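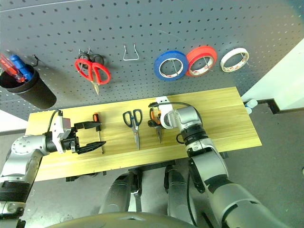 Vol. 20, No. 4 – Page 50

Two-arm robot learns to tidy tools from short corrections

DRUTVILLE – A research group at the Sillano laboratory has reported a training method that lets a two-armed robot return hand tools to a pegboard after seeing far fewer full demonstrations than its earlier system required. The results were presented to visiting engineers on Friday and will appear in a longer technical report in October.

The method, named Clinine, concerns what the group calls staggered bimanual work: tasks in which both arms handle separate objects in a shared space but are seldom at the same stage. One arm may already be holding a pair of pliers while the other still has its fingers open on either side of a screwdriver shaft. Conventional imitation learning treats the two arms as a single system with one long list of joint values. According to the group, this causes the slower arm to hurry or the faster arm to hesitate when the timing at the bench differs from the timing in the training data.

Clinine keeps a separate progress estimate for each arm. A small network reads the head camera view and the joint positions and assigns each arm a value between zero and one for its current subtask. The motion policy for that arm is conditioned on its own value and on a coarse forecast of where the other arm will be over the next two seconds. The arms therefore share information on space but keep their own clocks.

Training took place in two parts. Operators first recorded 1596 complete demonstrations by teleoperation, with screwdrivers, scissors and pliers laid on a wooden board in front of a pegboard. Start positions were changed between recordings, as was the choice of which arm moved first. The operators then watched the partly trained robot and took over only when a grasp was about to fail. These corrections, most of them a few seconds long, were cut at the point of takeover and added to the data with a higher weight.

"The corrections carry information that clean demonstrations leave out," said Elżbieta Makowska, who led the work. "A good operator almost never puts the fingers in the wrong place, so the robot never sees how to get back from there. We wanted those recoveries in the data without asking people to make mistakes on purpose."

In the evaluation, the robot made more than 2000 grasp attempts on tools lying on the board. The group compared Clinine with a single-clock policy trained on the same recordings. The largest difference came in trials where one arm was held back on purpose after the other had closed on its tool. The single-clock policy often opened the loaded gripper early in these trials. Clinine generally kept it closed until the delayed arm had caught up or until the path to the pegboard was clear.

Scissors remained the hardest item. Lifting them from the board was reliable, but hanging them by a handle loop requires the loop to pass over a hook that is only a few pixels wide in the head camera view. Most of the failures logged were of this type, and the policy tended to repeat the same small offset on each retry. Screwdrivers, which go into a cup, tolerated larger errors in position, although the angle of the shaft at release mattered more than the group had expected.

Collisions between the arms were less common than with the single-clock policy but were not eliminated. The forecast of the other arm is a plain extrapolation and does poorly when that arm reverses direction, as it does after a missed grasp. A learned forecast was tried and dropped – it added delay to the control loop and the gain was within the spread between repeated runs.

The group also tested whether the progress estimate could be used to request help. When the value for an arm stopped rising for a set period, the system paused that arm and signaled the operator. The other arm went on working. Makowska said the threshold was chosen by hand and would need to be set again for tasks with long, slow steps such as winding or wiping.

Further tests are planned on the group's second bench, known as Owen, where the hook layout differs from the one used in training. Rolls of tape on wire hooks are to be included in that series. The training code will be released with the technical report, along with the correction segments and the failure log.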